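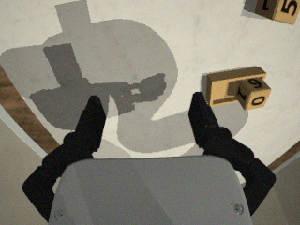
Black gripper fingers above a round white tabletop.

Filed under: Golf / Scoring / Ages 9–12

What Is Par, and How Is It Set?

Every hole on a golf course has a number called par. Par is the number of strokes an expert player is expected to take on that hole. A stroke is one swing made with the intention of hitting the ball. A practice swing is not a stroke.

Most holes are par 3, par 4 or par 5. The number is set mainly by length. A short hole can be reached with one hit, so it is a par 3. A longer hole needs two hits to reach the green, so it is a par 4. A par 5 needs three.

You may notice that the sums do not match yet. If a par 3 needs one hit to reach the green, where do the other strokes come from? They are putts. Par always allows two putts once the ball is on the green. One hit plus two putts makes three.

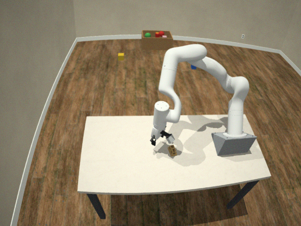
Page 2

Length is measured from the tee to the middle of the green. If the hole bends – this is called a dogleg – the line bends too. The measurement follows the path a player would normally take, and it does not cut across the trees.

Most courses have more than one set of tees. The nine-hole course at Clalside measures 1511 yards from the front tees and 2181 yards from the back tees. The greens are the same. Only the starting points move. A player picks the set that suits how far he or she can hit the ball.

Hills matter as well. A hole that climbs plays longer than its measured length, and a hole that drops plays shorter. A pond in front of the green may force players to stop short and take an extra hit. The people who set par can allow for these things when a hole falls between two numbers.

Scores on a single hole have names:

Eagle: two strokes under par
Birdie: one stroke under par
Par: the same as par
Bogey: one stroke over par
Double bogey: two strokes over par

Suppose you take five strokes on a par 4. Your score is a bogey, written as +1. On the next hole, a par 3, you take two strokes. That is a birdie, written as –1. Put the two holes together and you are back to level, which golfers call "even" and mark on a leaderboard with the letter E. 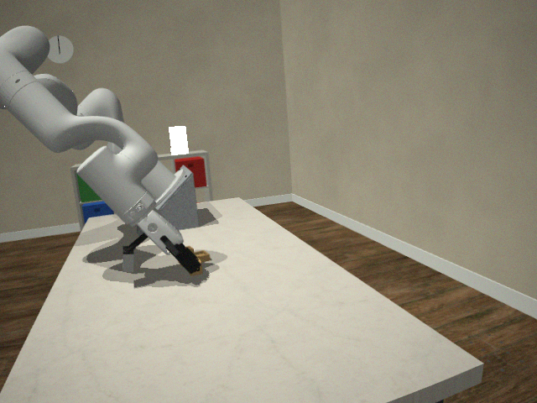
The par for a whole course is found by adding up the par of every hole. Many 18-hole courses have a par of 70, 71 or 72. A nine-hole course made only of par 3s has a par of 27.

Par can change. When the fourth hole at Plistedach was given a new tee farther back, it went from a par 4 to a par 5, and the par of the course went up by one. The old scorecards could no longer be used.

Par is written for experts. Beginners usually score well above it, and so do most adults. Some junior programs print a "personal par" on the card, with one or two strokes added to each hole. The player then counts birdies and bogeys from that number.

Text by Radka Yordanov. Last checked July 28, 2021.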